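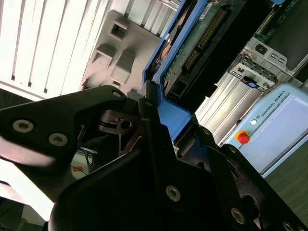

Home | Units | Handouts | Lab bookings | Contact

Last updated July 31, 2025

Lab 4 handout - drive tray swap, UR arm + gripper

Groups: Tredby (Hiyori Tsuchiya, Said Fahmy), Norkance (Ayane Kamata, Hatsue Sugawara). Same groups as March.

Before you start
- Read the Tsuji notes, esp the bit on approach angle. Saoirse will ask.
- Pendant within arm's reach of whoever is driving. Know where the red button is.
- Speed 46 mm/s max near the chassis. Not negotiable.

Task
Pick tray from the grey housing, carry to chassis, seat it, let go, back off straight. Grip on the blue frame ONLY, never the green board or the gold pins. If it tilts in the fingers, stop and regrip, dont try to fix it on the way.

Watch the cables behind the gripper. Check slack at both ends of teh move before running full path.

Logging
Save every run, bad ones too. March set has 722 runs, want nearly 996 by the end of term. File names: group, run no., pass/fail.

Write-up: one page, one failed run explained properly. Hand in to Saoirse Ní Bhriain.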